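Betreff: Re: [Gemeinschaftsraum] Tischplatten, Körbe und die Frage mit dem Loch

Liebe Liste,

vielen Dank für die ausführliche Nachricht von gestern Abend. Ich antworte unten zwischen den Absätzen, wie es hier üblich ist. Deutsch ist nicht meine Muttersprache, bitte fragen Sie nach, wenn etwas undeutlich ist. Ich habe mir Zeit genommen und alles zweimal gelesen.

> Wir haben nach dem Umzug noch 16 Tische im Lager Jumidport
> stehen und möchten bis März entscheiden, welche in den großen
> Raum kommen. Kann jemand, der mit den hellen Tischen schon
> länger arbeitet, etwas zur Platte sagen? Im Katalog von
> Stondard steht nur »pflegeleicht«, das hilft uns wenig.

Ich arbeite seit dem vorletzten Winter an einem solchen Tisch, meistens am Nachmittag, und kann etwas dazu schreiben. Die Platte ist Laminat mit einer Holzmaserung, sehr hell, mit einem leichten Stich ins Rosa. Im Katalog sah die Farbe für mich eher gelblich aus, also bitte nicht nach dem Katalog bestellen, wenn sie zu den Schränken passen soll. Am besten legt man ein Muster neben die Schranktür und schaut bei Tageslicht und noch einmal am Abend.

Mit der Pflege bin ich zufrieden. Ich wische mit einem feuchten Tuch und ein wenig Spülmittel, danach mit einem trockenen Tuch. Bleistift geht sofort weg. Bei Kugelschreiber muss man etwas reiben. Was ich nicht empfehlen kann, ist die raue Seite vom Schwamm. An meinem früheren Platz hat jemand das gemacht, und man sah danach eine matte Stelle, wenn das Licht von der Seite kam. Kleine dunkle Punkte fallen auf der hellen Fläche leider mehr auf als auf den alten grauen Platten. Wer das nicht mag, sollte die dunklere Ausführung nehmen.

> Die zweite Frage betrifft die Ecken. In der Gruppe am
> Vormittag sind auch Kinder, und die Tische von Koller haben
> ziemlich spitze Ecken. Sind die hellen besser?

Ja, eindeutig. Die Ecken sind abgerundet, die Kanten dazwischen gerade. Man kann deshalb zwei Tische an der langen Seite gut zusammenstellen, nur an den Ecken bleibt eine kleine Lücke, durch welche manchmal ein Stift fällt. Für die Kinder würde ich auf jeden Fall die runden Ecken nehmen. Die Tische von Koller sind dafür schwerer und stehen ruhiger, sie könnten in der Werkstatt bleiben, wo auch gehämmert wird.

> Drittens: das Loch in der Platte. Einige möchten es verschließen
> lassen, weil Kleinteile hineinfallen. Braucht das überhaupt
> jemand?

Ich brauche es! Die Kabeldurchführung ist rund und dunkel eingefasst und liegt weit hinten, nicht genau in der Mitte, sondern ein wenig rechts davon, wenn man davor sitzt. Das Kabel der Lampe geht bei mir dort hinunter und stört dann nicht mehr beim Arbeiten. Ohne das Loch müsste es über die hintere Kante hängen, und jedes Mal, wenn jemand hinter dem Tisch vorbeigeht, zieht er die Lampe mit.

Dass Kleinteile hineinfallen, stimmt. Mir ist das mit Perlen und einmal mit einer Schraube passiert. Ich schlage vor, dass man das Loch offen lässt und bei Bedarf einen Deckel darauf legt. In der Preisliste, die zuletzt herumgeschickt wurde, steht ein solcher Deckel unter der Position 116. Ich weiß aber nicht, ob der Durchmesser zu unseren Tischen passt. Das müsste jemand nachmessen, bevor wir bestellen. Wenn der Tisch nur für Karten und Brettspiele verwendet wird, kann man ihn auch einfach umdrehen, dann ist das Loch auf der vorderen Seite und man sieht wenigstens, was hineinfällt.

> Und zuletzt die Körbe. Von den kleinen Kunststoffkörben sind
> viele verschwunden. Sollen wir nachkaufen oder auf die
> Kartons von Pondance umsteigen? Die wären kostenlos.

Bitte nachkaufen. Die Kartons habe ich ausprobiert. Sie sind schön am Anfang, aber nach einigen Wochen werden die Seiten weich, und wenn man Obst hineinlegt, gibt es Flecken im Boden. Den Kunststoff kann man unter dem Wasserhahn abspülen und am gleichen Tag wieder benutzen. Auch fallen Krümel durch die Öffnungen im Boden heraus, was ich früher als Nachteil gesehen habe. Jetzt hebe ich den Korb einfach hoch und wische darunter.

Für die Größe habe ich eine Bitte. Wir sollten bei den kleinen rechteckigen bleiben. Die großen Körbe nehmen den halben Tisch ein und werden sofort zu einem Platz, wo alles hineinkommt: Scheren, Schlüssel, Teebeutel, alte Zettel. In einen kleinen passt nur das, was man gerade sortiert, und am Ende muss man ihn ausleeren. Die Farbe ist mir nicht so wichtig. Das blasse Graugrün finde ich angenehm, und man verwechselt die Körbe nicht mit den weißen aus der Küche.

Hier sind Korb und Platte zu sehen. Man erkennt auch die Durchführung hinten und den Farbton der Maserung. 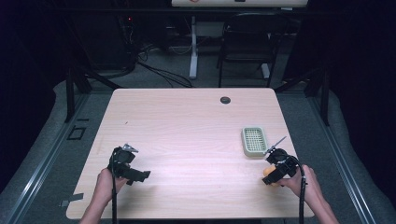
Heller Tisch mit kleinem graugrünem Korb, hinten die runde Kabeldurchführung

Neben einem Korb in dieser Größe bleibt vorne und links genug Fläche frei zum Arbeiten. Ich stelle ihn gern auf die rechte Seite, weil ich Rechtshänder bin. Wer mit links arbeitet, stellt ihn um, das ist bei dem Gewicht kein Problem.

Noch zwei Punkte, nach denen nicht gefragt wurde.

Erstens der Boden. Auf dem dunkelgrauen Teppich sieht man zwar wenig Schmutz, aber man findet auch nichts wieder, was hinuntergefallen ist. Für die Gruppen mit kleinen Teilen wünsche ich mir deshalb eine helle Matte unter dem Tisch. Im Lager soll noch eine liegen, im Verzeichnis hat sie die Nummer 597. Falls sie niemand braucht, würde ich sie gern abholen.

Zweitens die Stühle. Die schwarzen mit den dünnen Metallbeinen passen gut zu dieser Tischhöhe, man kann sie ganz unter die Platte schieben. Auf dem Teppich lassen sie sich allerdings schwer ziehen, besonders für ältere Teilnehmer. Vielleicht gibt es dafür Gleiter. Ich kenne mich damit nicht aus und wäre froh um einen Rat von jemandem auf der Liste.

Meine Stimme für die Entscheidung im März wäre also: helle Tische in den großen Raum, Koller in die Werkstatt, Loch offen lassen, kleine Körbe nachkaufen. Beim Tragen helfe ich gern, am liebsten nach 16 Uhr.

Mit freundlichen Grüßen
vom Platz am Fenster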